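What the Water Does to the Tea

A cup of black tea is more than 99 percent water by weight, yet most written advice on brewing deals with leaf, temperature and time. Water gets one line, usually telling the reader to use it fresh. The line is not wrong, but it skips the part of the process that varies most from one address to the next.

Two properties matter. The first is hardness, meaning the amount of dissolved calcium and magnesium. The second is alkalinity, the capacity of the water to neutralize acid, which in most municipal supplies comes down to bicarbonate. They tend to rise together in limestone districts, so they are often treated as a single number. They do different things in the pot.

Alkalinity acts on color and taste. Black tea is mildly acidic, and the pigments formed when the leaf is oxidized change shade with pH. In low-alkalinity water the liquor is bright and reddish. In high-alkalinity water the acids are buffered, the color shifts toward brown, and the sharp edge that tasters call briskness is lost. People often read the dark color as strength and shorten the steep, which makes the cup flat as well as dull.

Calcium acts on the surface. The film that forms on tea in hard-water areas is sometimes blamed on dirty cups or on oil from the leaf. It consists largely of oxidized tea polyphenols together with calcium carbonate, and it needs calcium, bicarbonate and air to form. Take away any of the three and the film is reduced or absent. A slice of lemon works on two fronts: the acid destroys bicarbonate, and the citrate binds calcium. Milk doesn't remove the film and may add to it. The brown ring inside a mug is related material that has stuck to the glaze.

Boiling has an effect of its own. When hard water is heated, part of the bicarbonate breaks down, carbon dioxide leaves, and calcium carbonate comes out of solution as scale. This fraction is called temporary hardness. A kettle is therefore a crude softener, and a longer boil removes more than a short one. The usual warning against reboiling is based on loss of dissolved oxygen, but very little oxygen is left after the first boil. In a hard-water kitchen, a second boil may lower alkalinity slightly and do the tea some good.

Nasrin Rostami runs the tasting room at Matić, a small blending house, and has kept a water log there since the supply was switched from a reservoir to a well field one March. The blends had not changed. Customers began returning the lighter ones.

"We checked the leaf first, because that is what you do," she said. "Then the scales, then the thermometer. It took us weeks to test the tap."

Her procedure now is plain. Every new lot is brewed in the local tap water, in filtered water, and in a mixed water made up on the premises from distilled water and a mineral concentrate. Steep time and leaf weight are held constant. The pots are identical and are preheated. Tasters are not told which water they have. She reports that differences between waters are regularly larger than differences between adjacent grades of the same leaf, and that green teas show it most.

Home filtration is harder to summarize. The common jug filter combines activated carbon, which takes out chlorine and some organic compounds, with an ion exchange resin. In many cartridges the resin swaps calcium and magnesium for hydrogen ions. The hydrogen then reacts with bicarbonate, so hardness and alkalinity fall together. For tea this is the useful kind. A whole-house softener works differently: it exchanges calcium for sodium and leaves the bicarbonate where it was. Scale and film disappear, but the color still goes brown and the taste still goes flat. Owners of such systems are often puzzled by this. A separate unsoftened tap, run through a jug filter, is the simplest remedy.

Cartridges also drift. A resin has a fixed capacity and its performance declines gradually as that capacity is used up. Mohandas Chettiar, a technician at the filter maker Pokard, suggests ignoring the calendar indicator on the lid and using test strips instead. Strips for carbonate hardness, sold for aquariums, are accurate enough. With a fresh cartridge the reading should be well below that of the tap. When the two begin to converge, the resin is spent, although the carbon may still be removing chlorine.

At the other extreme, distilled water is a poor choice on its own. With no alkalinity to buffer it, the liquor can taste thin and sour. Most tasters prefer a little bicarbonate. A starting point used at Matić is 40 milligrams per liter of alkalinity, expressed as calcium carbonate, with 20 milligrams per liter of hardness on the same scale. Rostami treats both as places to begin – heavy Assam blends will take more, and a delicate green will take less. A pH near 7 at the tap tells the brewer almost nothing, as it says where the water is and gives no indication of how strongly it will resist moving.

For a reader who wants to try this without equipment, the minimum test uses 2 cups. Buy one bottle of low-mineral spring water and check the bicarbonate figure on the label. Brew the same tea, by weight, in the bottled water and in tap water, in matching white cups. Let both stand uncovered while they cool. Compare color first, then look across the surface at a low angle for film, then taste. If there is no difference, the tap water is suitable and the money is better spent on leaf.

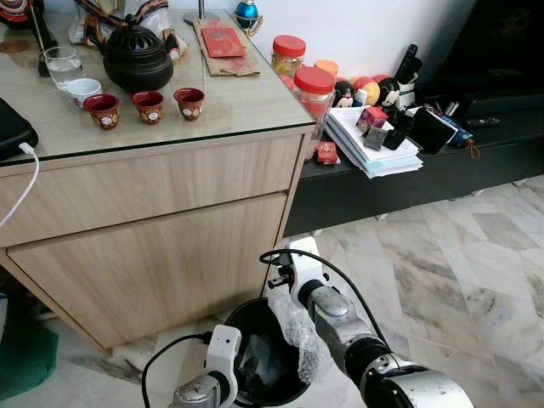 Consuelo Quezada wrote to ask whether the shape of the pot should have been mentioned, having noticed more film in a wide, shallow one than in a tall one with the same tap water. She had been adding a pinch of citric acid to the kettle water for years, and said the film went away but the tea tasted faintly of candy if she was careless with the spoon. Her own supply comes through a sodium softener. The brown color, she added, had been blamed on her husband's choice of tea bags until now.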